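Bench > Two-arm table > Plates > Friday

4 min read

Friday, started 9:40, coffee in hand, good mood

Okay, day two of plates! The task as we wrote it on the whiteboard: plates go from the table into the white tray, standing on edge, both arms allowed, me on the leader handles and the follower arms copying. Sounds like the easiest thing in the world until you try to pick up a flat plate with two fingers that are each about as sensitive as a broom handle. I had a whole speech ready for Hường Mai on why bowls would have been nicer, and she let me finish and then put the plates out anyway.

Setup is the same as before. Bostside leader firmware, Bach recorder running on the desktop, overhead view plus the two wrist views. I rebooted everything first because the Bach recorder likes to forget the right wrist if you leave it on overnight (still no fix, I've stopped asking).
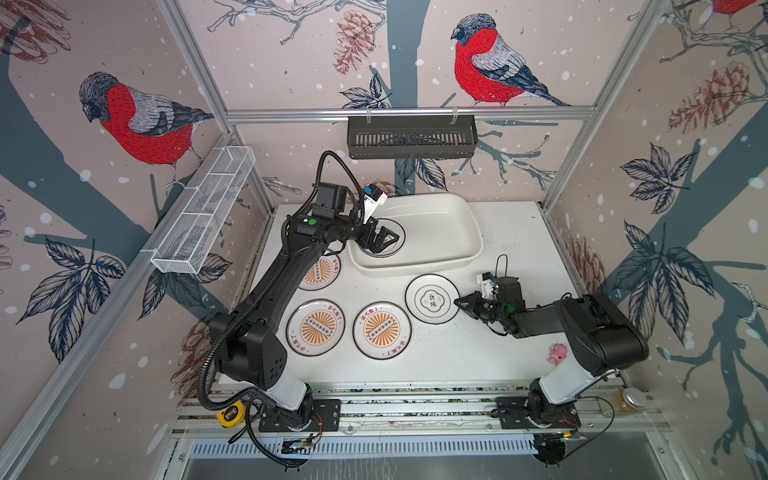 Overhead view. Left gripper down in the tray, right one by a 食味 plate.

First thing I relearned: come in low and slow from the side. If I come down from straight above, one finger lands on the plate and pushes it away, and then I chase it across the table like a kid with a hockey puck. From the side I can get a fingertip under the rim, close gently, and then roll the wrist. The roll is the part that matters. I was lifting first and rolling after, and the plate swings every time. Roll and lift together and it comes up nearly quiet.

Second thing, and this one is for Ea Juhl because she asked: do NOT rest your elbow on the desk while you drive. It feels steadier, but it takes away the last bit of wrist travel and you end up doing a funny little regrip halfway to the tray. The policy will happily learn the regrip. We know this from the cups. I still see it doing the cup wiggle in my sleep.

The tray end is where I lose the most time. The far side is curved, so a plate that looks upright can slide down and lie flat as soon as I open the fingers. What works better for me is to let it lean on purpose, touch the bottom edge down first, wait a beat, then open. I've started saying "touch, wait, open" out loud, which Hường finds very funny.

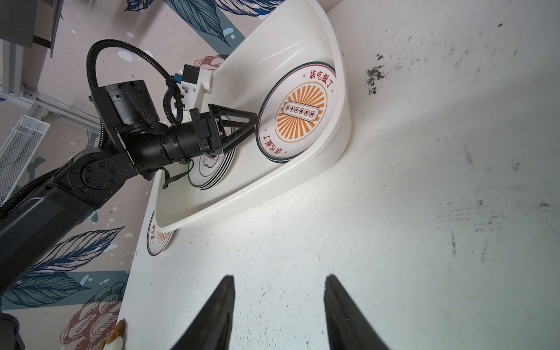

Should we throw out a demo when the plate slips and the driver saves it?

Keep it if the save is quick and the plate ends up where it belongs, and tag it "recovery" so it can be filtered later. If the driver has to put the plate down and think, bin it.

I wrote that down properly because we have answered it three different ways since March and the folder shows it. There are 108 demos in there with no tag at all, and I'd love for somebody (me, probably, on a slow afternoon) to go back through them.

11:15. Swapped the leader grip springs for the softer Surkutard ones. Big difference! With the old springs I was squeezing all the way shut every time, so every demo looks like a full clamp no matter what the gripper is holding. With the soft ones I can stop partway and feel where I am. My thumb is also a lot happier. I would not go softer than this, though. If you relax for a second the fingers creep open.

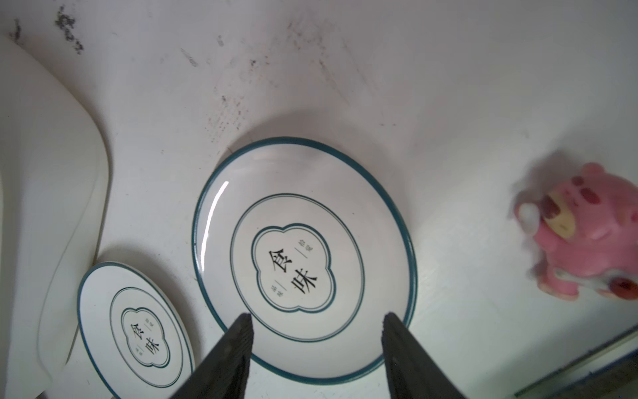
One downside to the soft springs is that the two leaders don't match now, the left feels a touch heavier than the right. I could get used to it, but a new driver won't know it's there, so I'll put a note on the handle until we can order another pair.

Lunch, then back at it at 1:20. Hường drove for a while and I watched the wrist views, and it's a good exercise, watching somebody else. She uses the left arm for nearly everything and parks the right one. I keep both moving, even when the second one has no job. Neither is wrong, but mixed together they must look like two different tasks to the model. We agreed on one rule: the idle arm goes to its park pose and stays there. It cost me a good half hour to unlearn my fidgeting.

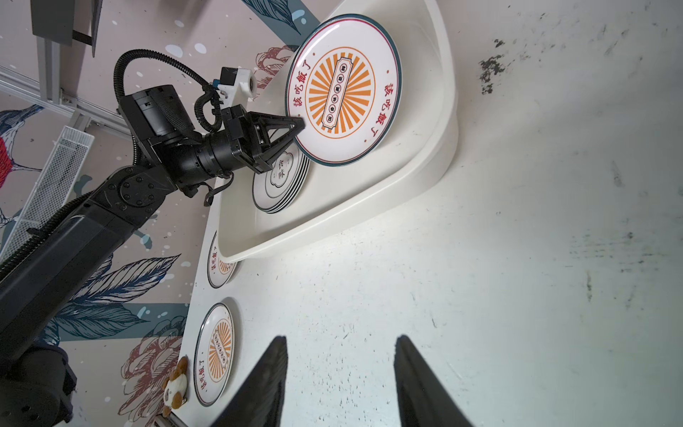 We also settled on a start pose, finally. Both grippers open, wrists level, hold for 5 seconds, then go. The hold makes trimming so much easier. Before this I was cutting the starts by eye, and I am not a patient person by two in the afternoon.

Total in the plates folder is 510 as of tonight, all tasks together it's 1,344. I'll kick off a training run before I leave and send the Fokthorpe people the settings.

To do: tape note on left handle. Order springs. Ask Ea if she wants the driving seat next time.

Comments

Ea Juhl: Elbow off the desk, fine, fine. And yes, I want the seat. Can I keep the old springs, though? I liked them.

Hường Mai: I parked the right arm because you kept telling me it was in the way of the tray!

Ea Juhl: Does the 5 second hold go in for the cups too, or only plates?

Hường Mai: Cups too, please. I'll change the checklist.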